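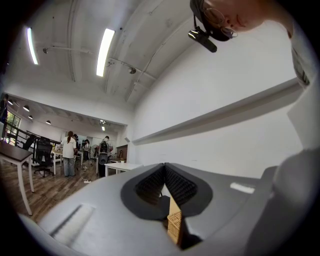 February, late afternoon. Writing fast before I forget everything, supper in 20 min.

Target for the month is 2,053 good demos on the basket task. Good meaning they survive the filter. We were 54 short this morning and I wanted it finished before Halvard Bråten calls tonight. Mostly got there. More on that below.

Wrist is sore again. Not the gripping, the squeezing is nothing. It's holding the thing level while leaning over. Switched hands after lunch and my left hand stuff is slower, wobbly on the approach. Kept them all anyway. Halvard likes wobbly. He says the Fisusance policy only ever saw smooth approaches and then fell apart the first time it came in crooked. Fine by me, I have plenty of crooked.

Head camera strap leaves a line on my forehead that doesn't go away till bedtime. Must ask about padding.

Morning

Slow start. Time sync between the head camera and the gripper was off so the first batch got tossed before it was even labeled. Restarted both, clapped the fingers shut 2 times at the top of each take so there's something to line up on. Should of been doing that all along. Wrote it on the sheet.

Then the two gripper takes. These I don't enjoy. One person is always early. You both reach, you both wait, then you both go. We agreed whoever is on the left goes first and after that it was okay - not fast but okay. Basket on the far side of the table for these, Orlandini wants more reach in the set.

People walking around at the back of the room all morning. Podetti asked once if we should clear everybody out. I say no. Whatever this ends up running on will have people behind it too. 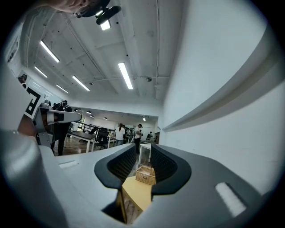 Afternoon

Single gripper again, thank god. Got into a rhythm. Pick, lift, hold, place, open, back off. Say the take number out loud. Again. Somewhere in there I stopped thinking and did a long run without a bad one, then thought "wow, no bad ones" and dropped the next three.

The thing I keep messing up is backing off too soon. I open the fingers and my arm is already leaving, so the release frames are a smear. Atavix people complained about the same thing in their notes from last round, the model learns to fling. So now I open, count one, leave. Feels silly. Looks much better on playback.

Thin stuff is harder than I expected. It slides down to the bottom of the V and sits there on edge, and then you can't tell from the wrist view if you have it or if it's about to go. I did a few on purpose where I regrip halfway. Tagged them "recovery" so nobdy throws them out as mistakes. They're the ones I'd want if I was the robot.

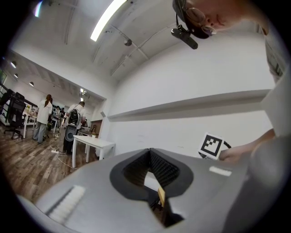 Last changed: February, 9:40 pm

Adding to this after the call. Filter came back. 48 of the 54 passed, so 6 to go. Four were tracking dropouts, marker turned away too far, that's me twisting my wrist to save it. Other two were just bad. Will do them first thing, with the right hand.

Halvard pleased, I think. Hard to tell, he was eating. He wants the recovery takes in their own folder and more of them next month. Asked if I could fail "more naturally." Told him I'd practice.

To bring tomorow: tape, the long charger, something for the forehead. Ask Podetti where the spare card went. Bed.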